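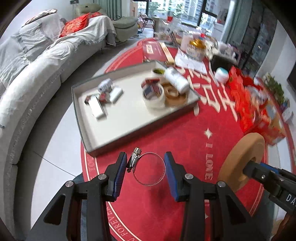
Page last changed: December, 17:19

So I finally got myself to the Erkent open house, the one everybody on the gripper mailing list kept telling me to go to. I went for the standards talk. I know, I know, but I run a small setup of my own and my house rules are a mess – half of them are on sticky notes.

Erkent doesn't have people record in a lab, or not mainly. Most of their hand-held gripper work is done in ordinary living rooms, with the sofa and the TV right there and the objects laid out on whatever rug happens to be on the floor. I'd pictured benches and gray foam! Instead the tour was a short talk, a lot of footage up on the wall, and then a walk through the practice rooms, where you could try the tools yourself.

The part I liked best was the rule sheet. It's one page, printed both sides, and they call it the Sollstead sheet after the building where it was first written. It has 19 rules. Some that I copied down:

Open the jaws all the way before you approach an object, every time, even for something skinny.

Check the blue pads at the start of each session and wipe them. If a rib is torn, swap both pads as a pair.

Thin metal parts get picked up by the band or by the housing, and you say which in the log. Hose clamps got a whole discussion. A stainless clamp is a light little loop with a lump on one side where the worm screw sits, so it likes to swing around. I tried one in the practice room and dropped it twice (the person behind me got it first go, of course).

Small stuff starts in a tray with walls. Rolls of tape, little boxes, bottles lying on their side, all of it goes in together and you don't tidy it between takes. Their feeling is that a tray that's been tidied teaches the wrong thing. Somebody asked if that meant you could leave the rest of the room alone too, packages and plants and all, and the answer was yes, as long as you can kneel down and get up again without stepping on anything.

Two grippers in one room: each hand keeps to its own side unless the task sheet says to hand over. I hadn't thought about this one at all and I've banged mine together plenty.

They log everything against the sheet. Last season they went back over 3,149 takes, and 96 of those were pulled for breaking a rule, mostly the one about opening the jaws. I'd love to know what my own number would be. Or maybe not.

Gripes: the coffee was gone by ten, and the Brandão rooms upstairs were closed, so I missed the session on kitchens. The Cosmont table was handing out a draft checklist for wrist strain that looked good, but it's long and the type is tiny. I'll read it on the train next time.

I've already thrown out my sticky notes and started a sheet of my own. Eight rules so far – the pad one went in first.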